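Every spring the packing cell at Dillow gets its yearly going-over, and the folks there like to start on the screen, long before anybody picks up a wrench. The Endex software draws a package on a pale blue surface, and the crew fusses over it like a birthday cake. 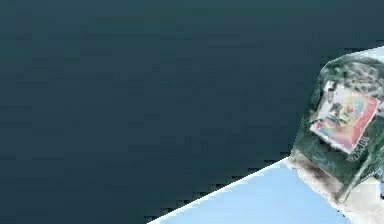

There are 109 settings to go through, bless them, and most stay put from year to year. The lighting takes longest, what with all those shiny surfaces. 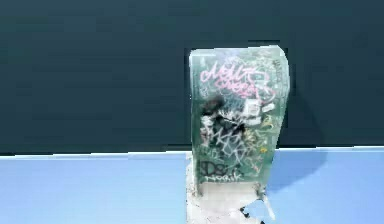

Then it's out to the floor, where the Tahiri arm gets fresh grease at 6 joints and a new Stemik belt, and everybody breaks for coffee until the 8 o'clock restart.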